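Drawing the Same Dog for Nine Years

11 April 2024

I got an email last week from a reader who wanted to know whether I'd ever studied cartooning properly, and I started typing an answer and it got so long that I thought I might as well put it up where everyone can read it. So pull up a chair, get yourself something warm to drink, and forgive me if I wander.

No, I never studied. I took one evening class in figure drawing when I was in my twenties, and I was so bad at hands that I drew every model with their arms behind their back. What I did have was a big cardboard box of old comics that came down to me from an uncle, most of them missing their covers, and I read those until the staples gave out. I didn't know who had drawn any of them. I could tell the artists apart by their shoes, though. One of them drew shoes like loaves of bread and I still think those are the best shoes anybody has put on paper.

My own strip, for those of you who are new around here, is called Planus. Planus is a dog who believes he is a retired sea captain. I have now drawn 562 strips about him, and I know the number because I write it very small in the corner of each one, under the last panel. The early ones are hard for me to look at. His nose moves all over his face, and for a stretch near the beginning he seems to have a different number of toes depending on how tired I was.

He wasn't meant to be the star, either. The strip was going to be about a lighthouse called Sosico and the family who lived in it, and the dog was only there to fill a gap on the left side of a panel. Then I gave him one line to say, and it was the only funny line on the page, and by the next week the family had gone on vacation. They never came back! I do get a letter about them now and then, and I feel a little guilty.

The first people to print him were the folks behind Sandhu, a little photocopied magazine that came out whenever they had enough pages to fill it. They paid me in copies. I got 20 of each issue and gave most of them to relatives, who were very kind about it and, I suspect, a bit puzzled. I still have a pile in the hall closet, and the smell of them when I open the door – that warm, dusty toner smell – takes me right back.

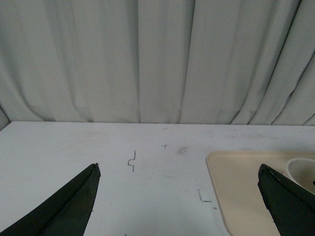
White tabletop and curtain.

People ask about the routine, so I'll tell you what I can. I write in the morning, when I'm feeling hopeful, and I draw in the afternoon, when I'm not. Writing means lying on the couch with a notebook on my stomach. I try to come up with 3 ideas for every strip and then I use the one I can still remember after lunch. Pencils come next, very light, and then lettering before anything else gets inked. I learned that the hard way, after a whole year of squeezing the captain's speeches into balloons the size of a pea.

Inking is the part I love. I use a cheap brush and I wear it right down to a stub, and I put on the radio and don't think about much. If a line goes wrong I leave it, unless it's in the eyes. You can get away with almost anything on a dog as long as the eyes are right.

Last November I started something longer, which I've mentioned here once or twice and then gone quiet about. It's called Eterard, it's a story in chapters with no dog in it whatsoever, and I've found it terribly slow going. A strip is done in a day and you get to start fresh. With this one I have to remember what coat somebody was wearing forty pages back, and whether the door opened in or out. I've redrawn the opening chapter more times than I'd like to admit, and my poor heroine has had four haircuts.

Still, I'm fond of her. She's stubborn and she doesn't explain herself, and after nine years with a dog who never stops talking I'm enjoying the quiet. I'll put a page or two up here once the second chapter is lettered.

To the reader who wrote in, and who said they were worried they'd left it too late to begin: please do start, and start with something short. Four panels is plenty. Draw somebody you'd like to spend time with, and give them good shoes.

New Planus goes up tomorrow. He has found a barrel, and he has opinions about it.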